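1/ Hemos cerrado la versión de octubre de las normas de mesa para teleoperación con pinzas de mano. Son 20 puntos y casi todos vienen de errores nuestros. Dejo los que más se incumplen.

2/ Antes de grabar, las dos pinzas se apoyan en la mesa y se espera la señal. Los cables salen hacia fuera, nunca por encima de los objetos.

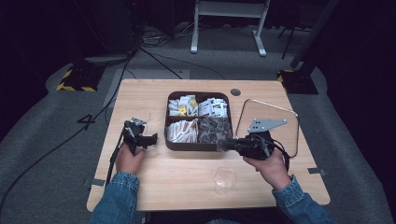
Pinzas en reposo, con la bandeja de sobres y el vaso en la mesa.

3/ El vidrio transparente se declara siempre en la ficha de la toma. Jurine lo pedía como opcional; en Drimis lo hemos dejado obligatorio.

4/ Piezas redondas: agarre por los lados, con las dos almohadillas, y la cara a la vista de la cámara de la pinza. Si gira, se suelta y se repite. Máximo 2 intentos por toma.

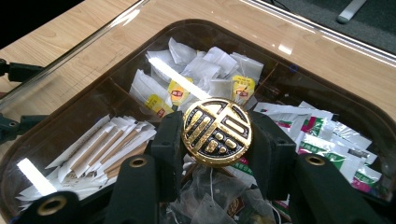
Emblema sujeto por los lados, sobre la bandeja.

5/ Los reflejos no invalidan una toma. Se anotan y ya está. De las 1346 tomas revisadas, unas 5 se descartaron por brillo y hoy las habríamos aceptado.

6/ La hoja de Plikumitz sigue valiendo para la calibración. La de Šimko, no: usa otra numeración de puestos.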